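Danladi cell, progress report to Brokstead
Period: through March
Prepared by: cell upkeep, Corico site

Short version: cell is back up, running at reduced speed, two items still open. Spend is inside the repair line. Need a decision from you on the spare wrist cable before we close this out. Details below, sorry for the shape of it, wanted it to reach you before the review.

Where we were last report

Arm was stopping mid-move with a joint fault, mostly on the way down to pick. We had swapped the controller fuse and reseated the base connector, which bought us a couple of days each time. Pick position had also drifted so the fingers were landing on one side of the block and shoving it. We told you we'd find the cause this period. We did, for the fault. Drift is mostly fixed, see below.

What was done

Wrist cable. Pulled the sleeve, found the outer jacket rubbed through where it passes the bracket. Intermittent short when the wrist turned past a certain point. Replaced with the one spare we had and rerouted it with more slack. Added a clip. No joint faults since the swap.

Base bolts. Two of the four had backed off. All four out, cleaned, thread lock, torqued, paint marked. The paint marks go on the weekly check now.

Finger pads. Worn smooth on one side, which fits with the fingers landing off center for so long. New pads fitted both sides. Old ones kept in a bag in the cell drawer if anyone wants to look at them.

Gripper zero. Redone after the pads, then again the next morning when it had settled. Second value is the one in the config.

Brake test. Passed on all joints. Joint three lets go a bit slower than the others but inside the limit in the manual. Will retest next period.

Lubrication. Not due yet. Controller hour count was 2054 when we opened it up and the grease interval is 3000, so we left the gearboxes alone. Put a reminder in the log.

Control software. Esonex package updated one version. The update reset the tool offset to default without a warning, cost us most of an afternoon before anybody noticed. Offset is now saved in a seperate file and the restart steps say to load it. Please pass this on to the other sites if they are on the same package.

Calibration

Old routine was one touch-off at the middle of the table and trust it everywhere. That was never good enough toward the far edge. New routine is a grid, arm goes to each point, we record the miss, the offset table gets built from that. 41 points. Takes a good part of a shift the first time, much less on repeats now that the moves are scripted.

First pass showed the error growing toward the back of the table, all in the same direction. Consistent with the base having sat slightly tilted on the loose bolts. After the bolts were done we ran the full grid again and it came down a lot. What's left is small and corrected by the table.

Still a little off at the two far corners. We don't pick there in the current job so it is parked, but it will matter if the block layout gets bigger.

Simulation model

Brought the model in line with the repaired cell before running anything at speed. New tool offset, new wrist limits so the arm cannot turn into the range that was chewing the cable, slower approach on the last part of the descent. Every changed move goes through the model first, then the real arm at low speed with a hand on the stop, then normal. That order is written up and taped inside the controller door.

The pick check uses blocks on the table, with the middle one on a pad. Approach has to come straight down, stop above the block with the fingers lined up, hold, then close. If the hold point is off the run gets scrapped and we go back to the offset file.
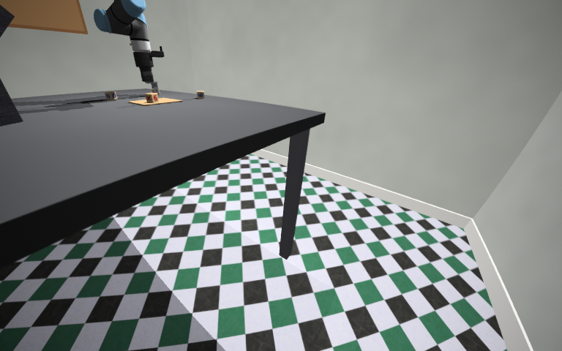 Fig. 1. Pick check in the simulation model, gripper above the middle block on the tan pad.

Model and real arm now agree on the hold point closely enough to use. They do not agree on finger closing, the model closes too clean. Not planning to fix that this period, low value.

Open items

1. Spare wrist cable. We have none on the shelf. If this one goes the cell is down for the full lead time. Quote for cable plus one set of finger pads is around 2000, fits in what's left of the repair line but uses nearly all of it. Need a yes or no.

2. Running speed. Holding at reduced speed until the next brake test. Can go back up sooner if you need the throughput, would rather not.

Smaller stuff, no action from you: door switch on the cell is sticky, part on hand, fitting it at the next stop. Drawer labels are out of date. Backup of the controller config is now weekly, was whenever someone remembered.

Next period

Fit door switch. Retest brakes, joint three especially. Repeat the grid and compare to this one, if the numbers have moved the base needs another look. Inspect the new cable at the bracket with the sleeve off. Write the handover sheet for the Danladi cell so the second shift can do the weekly check without us there. Draft exists, needs pictures of the bolt marks and a proofread.

Grid results and the repair log are in the shared folder, same place as last time. The log has the part numbers for the cable quote, page two.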